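Weiße Tischplatte matt lackiert, gelbliche Ränder und Kreidespuren: abschleifen oder reinigen?

Hagos Negussie
4. Februar 2020

Wir haben im Hobbyraum einen Tisch mit weißer Platte, MDF, vor gut einem Jahr selbst lackiert. Aufbau: Isoliergrund, Zwischenschliff, danach zwei Lagen wasserbasierter Acryllack, Glanzgrad matt, gerollt. Die Platte hat inzwischen an mehreren Stellen gelbliche Ränder von Teegläsern, dazu ein paar graue Schlieren, die sich mit Wasser und Spülmittel nicht entfernen lassen. Mit einem Schmutzradierer gehen die Schlieren weg, dafür glänzt die Fläche dort anschließend im Streiflicht.

Meine Fragen: Lässt sich eine matte Lackfläche reinigen, ohne dass sie poliert wird? Und falls neu lackiert werden muss, reicht Anschleifen oder muss der alte Lack komplett herunter? Der alte Lack war von Emier, die genaue Bezeichnung habe ich nicht mehr.

Faustine Perrin

Der Glanz nach dem Schmutzradierer ist kein Rückstand. Melaminharzschaum wirkt als feines Schleifmittel. Matte Lacke enthalten Mattierungsmittel, die eine raue Oberfläche erzeugen; werden die Spitzen abgetragen, streut die Fläche weniger und erscheint glänzender. Das lässt sich durch Reinigen nicht rückgängig machen. Man kann nur die ganze Fläche angleichen oder neu beschichten.

Zum Vorgehen:

1. Bestand prüfen. Platte gegen ein Fenster oder eine flach gehaltene Lampe betrachten. Bei frontalem Licht sieht eine matte weiße Fläche fast immer gleichmäßig aus, weiche Helligkeitsunterschiede kommen dann eher von der Beleuchtung als vom Lack. Glanzstellen mit Kreppband markieren.
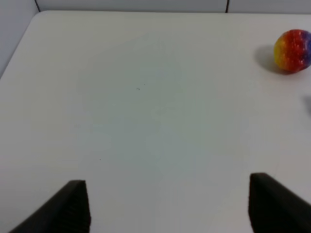 2. Reinigen. Lauwarmes Wasser mit wenig Neutralreiniger, Mikrofasertuch ohne Druck. Kein Glasreiniger mit hohem Alkoholanteil, der weicht Acryllack an. Teeränder zuerst mit einer Paste aus Natron und Wasser an einer verdeckten Stelle testen, nicht reiben, nur auflegen und abnehmen.

3. Anschleifen. Wenn der alte Lack fest sitzt (Gitterschnitt mit Cutter, Klebeband aufdrücken, abziehen), genügt ein Mattschliff mit Körnung 240. Kanten nur von Hand, dort ist man sofort durch.

4. Absperren. Die gelben Ränder können durch wasserbasierten Lack wieder durchschlagen. Deshalb Isoliergrund auf die gesamte Fläche, nicht nur auf die Flecken, sonst zeichnet sich der Unterschied im Saugverhalten ab.

5. Lackieren. Für eine Tischfläche würde ich 2K-PU-Lack auf Wasserbasis nehmen, seidenmatt statt matt. Die chemische Beständigkeit ist deutlich besser. Härter exakt nach Datenblatt abwiegen, Topfzeit beachten.

Durchhärtung abwarten. Staubtrocken ist nicht belastbar. In der ersten Zeit nur leichte Sachen abstellen und nichts über Nacht stehen lassen, vor allem keine Kunststoffteile mit Weichmacher, die kleben im frischen Lack fest und hinterlassen Abdrücke.

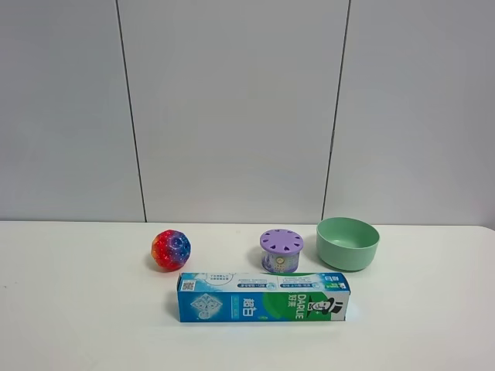
Alltägliche Kleinteile auf weißer Platte: Ball, Dose mit lila Deckel, grüne Schale, Zahnpastaschachtel.

Weichmacher finden sich vor allem in Weich-PVC. Bei unbekanntem Material einen Filzgleiter oder ein Stück Karton unterlegen.

Bogdan Toma

Würde ich nicht machen. Glasplatte drauf und fertig. Habe bei Skollik eine zuschneiden lassen, ESG, Kanten poliert, hat um 50 Euro gekostet, war allerdings ein kleiner Tisch. Vorher sauber wischen, sonst sieht man jeden Krümel darunter.

Gilles Sabatier

Ergänzung zu Schritt 5: Beim Rollen auf MDF unbedingt eine kurzflorige Mikrofaserwalze verwenden und die letzte Bahn immer in dieselbe Richtung abrollen. Matte und seidenmatte Lacke zeigen Ansätze stärker als glänzende. Raumtemperatur konstant halten, Heizkörper in der Nähe abstellen. Ich habe mit einer Schaumwalze gearbeitet und durfte wegen der Bläschen die ganze Platte noch einmal schleifen.

Der Aussage zum Abstand zwischen den Lagen im Datenblatt würde ich folgen, auch wenn sich die Fläche früher trocken anfühlt. Wird zu früh geschliffen, schmiert der Lack und setzt das Papier zu.

Kommentare

Aoi Chiba: Natronpaste hat bei mir funktioniert, allerdings auf Kunstharzlack. Bei Acryl wäre ich vorsichtig.

Hagos Negussie: Danke. Gitterschnitt gemacht, der Lack hält. Schleife also nur an und isoliere alles. Die Glasplatte scheidet aus, der Tisch wird öfter umgestellt.

Bogdan Toma: Dann eben nicht. Wobei man Glas auch zu zweit tragen kann.

Faustine Perrin: Bitte beim Schleifen FFP2 tragen und den Staub absaugen, auch bei wasserbasierten Lacken. Und vor dem Isoliergrund entstauben, mit leicht feuchtem Tuch, danach trocknen lassen.

Kontakt | Impressum | Datenschutz | © 2020 Henthorpe Heimwerkerhilfe | Nach oben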